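Ticket: Vestitz sim recorder drops gripper state on replay
Project: Prurker pick-and-place set
Status: Open, fix in testing
Opened: 01/06/2023

Summary
The Drullham exporter finished 1,000 episodes overnight, which is our best run so far! Only 952 pass the replay check, though. The other 48 load fine, but the finger opening value stays at its last closed reading after release, so the policy would learn that an open hand is a shut one.

Steps to reproduce
1. Load any failed episode in the Daly viewer.
2. Jump to the last 30 steps.
3. Compare the wrist view with the logged finger opening.

Log
Entry 1. Cleared the cache and replayed. Same 48 failures, same episode numbers. I love a bug that holds still.

Entry 2. Turned off frame skipping in the exporter. No change, and the export took twice as long, so I turned it back on.

Entry 3. Found something good - every failed episode ends with the arm tilting up after release. The state writer stops when the arm leaves the work area, but the camera writer keeps going. Two clocks, one episode.

Entry 4. Patched the state writer to run until the camera writer closes. Re-exported one failed episode and the opening value now follows the fingers all the way out. Wrist view from the tilt, fingers apart and nothing between them:

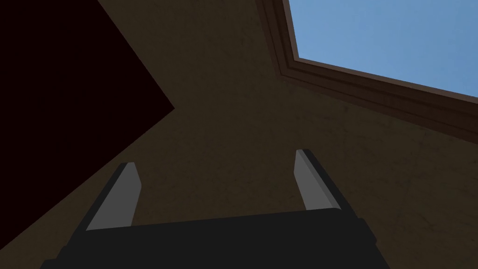 Next steps
Re-export the other 47 with the patch, then run the full replay check again. If they all pass, I'd like to start the August batch at 2,000 episodes - the new room layouts are ready and I can't wait to see them in the mix. Please leave the old export folder alone until this ticket is closed.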